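5. Reflected glare and the choice of work surface

5.1 Background to the surface question

The earlier sections dealt with the light fittings themselves. In this section we turn to what the light falls on. Most guidance on indoor lighting treats the ceiling, the walls and the floor as the surfaces that matter, and gives the table or bench much less space. People at work spend most of the day looking at the table, and many of the complaints we collected were about it.

Fashions in work surfaces have changed a good deal. Older workrooms in our sample had brown or dark green tops, often covered with linoleum, and walls in cream or pale green. When such rooms are refitted the usual choice now is a white or near-white top with walls in a light grey or some other pale neutral colour. The reasons given to us by the people who order furniture were practical. White is held in stock, dirt shows up at once and can be wiped away, and replacement parts match. Enclosed workspaces with a white top and pale walls on three sides (Figure 2) follow the same pattern on a smaller scale.

Lighting designers have generally welcomed the change. A pale room needs less lamp power to reach a given level of light on the table, and faces and objects are lit from several directions, which softens shadows. What has been studied less is how the same surfaces are judged by those who look at them for a full shift.

5.2 The diary material

The material for this section comes from the written diaries described in Section 3. Staff in 13 workrooms filled in a short sheet at the end of each working period, giving the weather, the state of the blinds, the kind of task done and a comfort rating on a scale from 1 to 5, where 5 meant "no trouble at all". There was a blank space for remarks. After removing sheets with no rating or no room number we had 744 usable entries.

The rooms belonged to four employers. Clunisano and Grornanow are makers of small fittings and use their workrooms for hand assembly and checking. Amoah runs a repair service for household goods. Zelham is a printer and bookbinder, and its rooms differ from the rest in that the work is nearly always paper, so the brightness of the task is close to the brightness of a white table. We kept Zelham in the main analysis but also ran every comparison without it.

Each surface was sorted by hand into light, middle or dark, and separately into matt, satin or gloss. The sorting was done by Zuweira Zakaria from samples and was repeated after a month without sight of the first results. The two rounds disagreed on 2 surfaces, both of them worn satin tops that had gone shiny where forearms rest on them. These were entered as gloss, following the condition of the part nearest the worker.

Figure 2. Enclosed workspace with a white tabletop, a pale lavender-grey back wall and two robot arms.
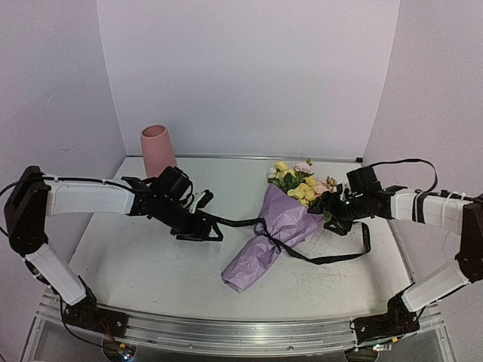 5.3 Ratings by lightness and finish

Lightness alone did not explain the comfort ratings. Light matt tops were rated much the same as middle matt tops, and both did slightly better than dark matt ones. The dark tops drew remarks about losing small items and about having to "stare" to find an edge. One worker at Grornanow kept a sheet of blotting paper on her bench for this purpose and took it home at weekends so that it would not be thrown away.

Finish made a larger difference. Gloss tops were rated below matt ones at every level of lightness, and the gap was widest for dark gloss. This agrees with the usual account of reflected glare, in which the trouble comes from the contrast between a mirrored lamp and the surface around it. On a white gloss top the image of the lamp is still there, but it stands against a bright ground and is less easily noticed. On a black gloss top it is by far the brightest thing in view. Several staff in the one room with black gloss benches had turned their chairs to face sideways, and the diaries show that the ratings from those seats were no worse than the average for the building.

Satin tops gave mixed results. When fairly new they behaved like matt tops. With wear they behaved like gloss, and unevenly, so that a person sitting in one place might see a bright patch which a neighbour could not. Remarks from satin rooms were the most likely to mention disagreement between colleagues about whether there was a problem at all.

Leaving out Zelham changed the order of the groups very little. The light tops lost part of their small advantage, as would be expected once the paper-based work was removed.

5.4 Walls beside the worker

Guidance on wall colour tends to assume that walls are some distance away. In booths, bays and screened benches they are within arm's reach and take up a large part of what the worker sees. We therefore looked separately at entries from seats with a wall or screen close by on at least one side.

Pale side walls were liked in the morning and less liked late in the day. The drop was found only in rooms with a window behind the worker, where low sun reaches the side panel and makes it brighter than the task. In rooms without such a window the ratings stayed level through the day. We take this to be a matter of window position and blind use, and do not read it as a case against pale walls in general. The diaries support this, as entries that recorded the blinds as "down" showed no late drop.

Marks and scratches were mentioned more often on pale walls than on darker ones. They had no measurable link with comfort, though they came up in the remarks as a sign that a room was not looked after. At Amoah, where the side panels had been repainted in September, mentions of marks stopped for several weeks and then came back at the old rate. Metal trims, shelf edges and the strips that cover joints were also mentioned, nearly always as a source of small, sharp reflections. A trim that ran at eye level for a seated person was remarked on more than one at table height, even where the lower trim was the brighter of the two.

5.5 Task and posture

The kind of work being done had a clear bearing on the results. For checking finished pieces, staff preferred a surface that differed plainly from the piece. People checking chrome fittings at Clunisano used the middle-grey benches when they had the choice, and those checking black rubber parts used the white ones. Neither group gave the general comfort of the room as a reason. They spoke of being able to see a fault. Where only one kind of top was provided, workers laid down mats, card or old catalogues, and we think the presence of such covers is a useful thing to look for when visiting a workroom.

Posture entered the diaries less directly. Workers who leaned forward to see past a reflection tended to write about a sore neck in the remarks and still give the room a 4 or 5 for light. The rating scale did not pick this up, and the comfort figures for gloss tops are for that reason likely to be a little generous. A later study would do well to ask about posture on the same sheet.

5.6 Points for those choosing surfaces

Finish should be settled before colour. A matt top in any light or middle shade was acceptable to most of the people who used it, and there was no shade that made a gloss top a good choice for close work. Satin tops should be judged in the state they will reach after use, and a worn sample from another site is better evidence than a new one from a catalogue.

Where several kinds of task share a room, loose mats in two contrasting shades cost little and were used without prompting wherever we found them. Side panels can be pale provided that low sun is kept off them. The position of metal trim in relation to the seated eye is worth checking on the drawing, as it is hard to change once the furniture is in place. The costs of refitting are taken up in Section 6.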